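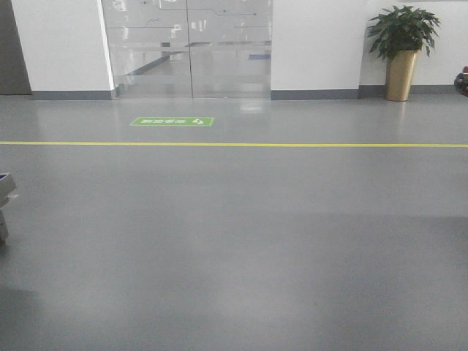 Why Do Some Floors Have Lines Painted on Them?

If you have ever visited a workshop, a warehouse, or the back part of a big store, you may have seen colored lines on the floor. Roads have them too. A line on a floor does the same kind of job as a line on a road. It tells people where to walk and where to put things.

What does a yellow line mean?

Yellow is easy to see against a gray floor. Many workplaces use it to mark the edge of something. It might be the edge of a walkway, or the edge of a space that has to stay clear.

A line that runs past a doorway often marks a space for people coming in and going out. If boxes or carts are parked in that space, someone could trip, or the door might not open all the way. Each building has its own rules, so visitors should always ask what the lines mean.

What is the floor made of?

Some smooth, shiny gray floors are coated with epoxy (say "ee-POCK-see"). Epoxy comes as 2 liquids. One is called the resin and the other is called the hardener. When workers mix them together, they slowly turn solid. The mix is spread over the bare floor while it is still runny, and it dries into one hard sheet.

A floor like this has no cracks between tiles for dirt to hide in. It can be swept or mopped quickly. It also reflects light from the ceiling.

What about floor stickers?

A line can't say very much. A sticker can have words, an arrow, or a small picture on it. The words may look upside down to you. Walk to the other side and they will be the right way up.

Where do the carts go?

Carts and shelves need a place too. Steel is a good material for them. It is strong, and stainless steel does not rust easily. Some carts have posts with a column of small holes. On many kinds of shelving, holes like these let you move a shelf up or down.

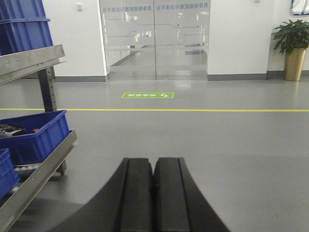 Blue plastic bins on a steel shelving cart, with the yellow line running behind it.

Bins keep small things together. When every bin has its own spot on the shelf, you can find what you need without opening all of them.

Try it yourself

You will need painter's tape and 3 boxes or bins. Ask an adult before you put tape on the floor.

1. Open your bedroom door all the way. Look at how much floor it needs.
2. Put a strip of tape on the floor just past that space.
3. Set your bins on the far side of the tape.
4. Leave the tape down for a few days. Check each evening to see if anything has crossed the line.

Words to know

Epoxy: a liquid mix that dries hard and can be used to coat floors.
Resin: one of the parts that is mixed to make epoxy.
Stainless steel: a kind of steel that does not rust easily.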